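4.2 What the repair figures do and do not show

The claim most often made for community repair is that it keeps working machines out of the waste stream and so saves the energy and materials that would have gone into new ones. The claim is plausible. We are less sure that it has been shown, and this section sets out why the numbers gathered for the Gerero district should be read with more caution than they have been so far.

The starting point is the repair log. At each session in the Gerero programme, the person at the desk writes down what was brought in, what was wrong with it, and whether it left "fixed", "part fixed" or "not fixed". The log covers 58 sessions. It was designed as a way of managing the queue, and it does that job well. It was later used as evidence of waste avoided, a job for which it is poorly suited.

The first difficulty is the word "fixed". In the log it means that the owner and the repairer agreed, at the end of the session, that the thing worked. No one rang the owner a month later. We tried to do so for a small set of entries and reached 15 owners. Of these, eight were still using the item. Three had never used it again after taking it home, and the rest gave answers that we could not sort with any confidence ("it's in the loft but it's fine" was one). We do not put forward these replies as a survey. They are too few, and people who answer the telephone to a researcher are probably kinder to the scheme than people who do not. But they are enough to make us doubt that a tick in the "fixed" column can stand for a further working life of any particular length.

The second difficulty is what the repair is supposed to have replaced. The usual sum takes each fixed item, assumes that a new one would otherwise have been bought, and credits the scheme with the whole burden of making it. For a kettle this may be close to the truth. For a second toaster, an old radio or a desktop computer that has sat under the stairs for years, it is very doubtful. Several owners told us that they had come because the session was free and nearby, and that they would have left the item where it was. A repair of that kind may be pleasant and even useful, but it displaces no purchase. The Humness report, which gives the highest savings of any we have read, makes no allowance for this at all.

Desktop computers deserve separate mention because they carry so much of the total. They are heavy, and the published sums give them a large share of the benefit. They are also the items for which the log is least clear. An entry may read only "PC, dead", followed by "part fixed". It does not say whether a part was changed, whether the part was new or taken from another machine, or whether the case was simply opened and looked at. Where one machine is stripped to mend another, two objects have gone in and one has come out, yet the log may record this as two visits and one success. The Imai method counts the parts taken as a saving and the mended machine as a second saving. We can find no good reason to count both.

Much is also made of how easily older desktops come apart (Figure 3). We accept the point as far as it goes. A case that can be laid on its side with the panel off is easier to work on than a sealed tablet. It does not follow that people will work on it. Access is only one of the costs, and the owners we spoke to talked far more about lost passwords, old software and the worry of losing family photographs than about screws and panels. The scoring scheme used at Grastell gives most of its marks to how easily parts can be reached and none to any of these. A machine can therefore score very well and still be thrown away.

The third difficulty concerns who attends. Sessions held on weekday mornings draw a different crowd from those held at weekends, and the log does not record which was which until late in the programme. Sessions in August were fewer and quieter. Any attempt to scale up from the log to the district must assume that the people who came are like the people who did not, and we see little to support that.

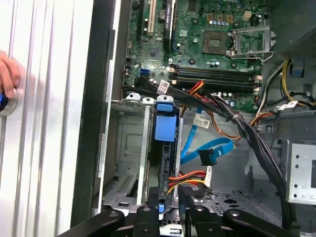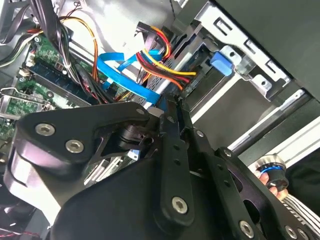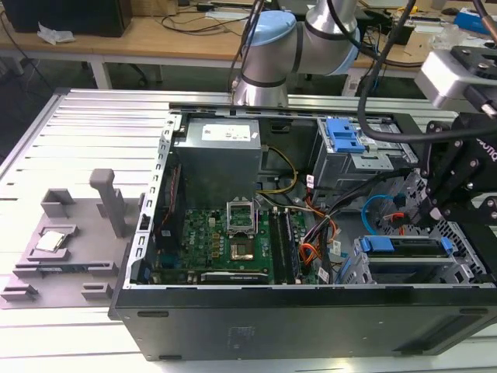

Figure 3. Open desktop computer cases, showing access to the interior.

None of this amounts to a case against repair sessions. They cost little, people enjoy them, and some things are plainly mended that would have been lost. Our objection is to the step from a queue sheet to a figure in tonnes. Until the log records the age of the item, whether it was in use before it failed, and where any spare parts came from, we would treat the district total as an upper limit. In the next section we rework it on that basis, leaving out all entries marked "part fixed" and all machines for which no fault was written down.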